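Küchenecke, zweiter Anlauf

Eigentlich wollte ich heute Abend nur schnell einen Tee kochen und dann mit dem Buch aufs Sofa. Ihr kennt das sicher: Man sucht den Teelöffel, schiebt dabei eine Tüte zur Seite, darunter liegt noch etwas, und eine Stunde später steht der Tee kalt auf der Fensterbank und man hat die halbe Arbeitsplatte ausgeräumt. So ist es mir gegangen, und weil ich seit Januar versprochen habe, endlich wieder etwas über unsere Wohnung zu schreiben, bekommt ihr jetzt eben die Geschichte meiner Küchenecke.

Für alle, die neu mitlesen: Wir wohnen seit drei Jahren in Furnberg, oben unterm Dach, und die Küche ist das Zimmer, in dem sich alles trifft. Meine Mitbewohnerin Elli (Elli Ikonen, die mit den Zimtschnecken, ihr habt nach dem Rezept gefragt, es kommt noch!) stellt ihre Einkäufe grundsätzlich auf die Arbeitsplatte, ich lade dort meine Handtasche aus, und wer zu Besuch kommt, legt auch noch etwas dazu. Die graue gesprenkelte Platte war beim Einzug mein ganzer Stolz. Inzwischen sehe ich sie vor allem dann, wenn ich putze.

Vor einer Weile habe ich angefangen, eine Stoffmatte unterzulegen, so ein sandfarbenes Stück, das bei Kulsoom übrig war. Kulsoom Gondal näht ja wirklich alles, von Vorhängen bis zu Hüllen für Wärmflaschen, und sie hatte die Idee mit der Matte: Alles, was keinen Platz hat, kommt auf den Stoff, und abends wird der Stoff leer gemacht. Fertig. Ein Satz, den man sich sogar merken kann, wenn man müde von der Arbeit kommt. Die ersten zwei Wochen habe ich das mit einer Begeisterung durchgezogen, die mir heute fast ein bisschen peinlich ist, ich habe sogar meiner Mutter am Telefon davon erzählt. Dann kam eine Erkältung dazwischen, dann Ellis Prüfung, und aus der Matte wurde, wie soll ich sagen, ein sehr gemütliches Lager.
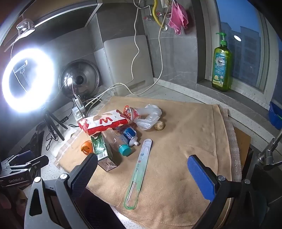

Am meisten wundere ich mich jedes Mal über die Mischung. Zahnpasta und Zahnbürste gehören ins Bad, das weiß ich, das wissen wir beide, und trotzdem landen sie nach dem Einkaufen oder nach einer Reise erst einmal neben den Knabbereien. Die Zahnbürste in ihrem durchsichtigen Etui wandert bei mir ständig zwischen Tasche, Küche und Bad hin und her. Ich habe sie heute gleich als Erstes weggebracht, damit ich sie morgen früh nicht wieder im Halbschlaf suche.

Die Plastikflasche mit dem türkisgrünen Deckel war der nächste Kandidat. Leere Flaschen sammeln wir sonst in einer Tasche hinter der Tür, und wenn die voll ist, geht eine von uns zum Automaten und kauft vom Pfand etwas Süßes. Das grüne Getränkepäckchen kam in den Kühlschrank, wo es mir morgen beim Frühstück hoffentlich wieder einfällt. Zerknüllte Plastikbeutel hebe ich leider viel zu gern auf, das habe ich von meiner Oma. Sie hat sie glatt gestrichen und zu kleinen Dreiecken gefaltet, ich stopfe sie in die Schublade, bis sie klemmt. Diesmal durfte keiner dazu!

Und dann die rot-weiße Tüte mit dem großen W. Elli findet, Knabberzeug gehört in den Schrank über dem Herd, und ich finde, dann vergisst man es dort, bis es niemandem mehr schmeckt. Wir haben uns jetzt auf einen Korb geeinigt. Ich habe im Keller noch einen von Skader, ein bisschen verstaubt, mit einem Griff, der wackelt, aber für ein paar Tüten und Pappbecher reicht er vollkommen.

Mit dem Ringlicht bin ich dagegen noch nicht weiter. Es steht auf seinem schwarzen Stativ neben der Matte, und die Kabel liegen um die Beine herum, wie Kabel eben liegen. Ich mag das helle Licht beim Gemüseschneiden wirklich gern, in der Ecke ist es sonst so düster, und zum Telefonieren mit Bild ist die Handyhalterung in der Mitte auch praktisch. Nur Platz braucht das Ding, und wer dort einmal mit dem Ärmel hängen geblieben ist, schneidet seine Zwiebeln freiwillig woanders. Kulsoom meint, ich soll die Kabel mit Stoffbändern zusammenbinden, sie hätte da noch Reste. Natürlich hat sie noch Reste.

Das weiße karierte Tuch habe ich in die Wäsche gegeben, und wo ich schon dabei war, gleich die Matte dazu. Jetzt ist die Platte abgewischt, und ich bin ganz verliebt in das bisschen freie Fläche. Morgen will Elli backen, also wird es damit wohl schnell vorbei sein, aber dann liegt wenigstens Mehl darauf und keine Zahnpasta.

Wenn ihr selbst so eine Ecke habt, schreibt mir gern, wie ihr das macht. Besonders bei den Kabeln bin ich für jeden Hinweis dankbar. Und das Zimtschneckenrezept tippe ich ab, sobald ich Ellis Handschrift entziffert habe.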